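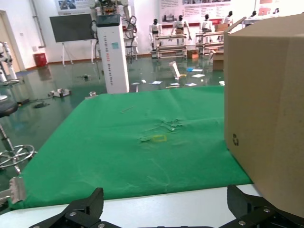

Margarida Rocha wrote to us that she had washed her new Nakia tablecloth three times before she found the care section, and could we please move it closer to the front of the guide. We have done so, Margarida, and thank you!

4. Washing and pressing your cloth

Before you begin, give the cloth a good shake outdoors and look it over for crumbs, pins and candle wax. Wax should be lifted off with a dull knife – do take your time over it.

1. Fill a tub or the washer with cool water and 2 spoonfuls of mild soap.

2. Lay the cloth in loosely and let it soak for 20 minutes. A darker shade may give up a little color the first time, so wash it by itself.

3. Rinse until the water runs clear, then roll the cloth in a towel and press gently. Please don't wring it.

4. Hang it over a wide rail or a shower rod, well out of strong sun.

5. Iron on the wrong side while it is still slightly damp, working from the middle out toward the hems.

Note: Old fold lines can be stubborn. Lay a damp dish towel over them and hold the iron down for a few seconds – it may take a couple of tries.

Caution: Never iron over wax or a sticky spot. Keep bleach away from all dyed cloths, including the Maurya range.

For storage, see section 5.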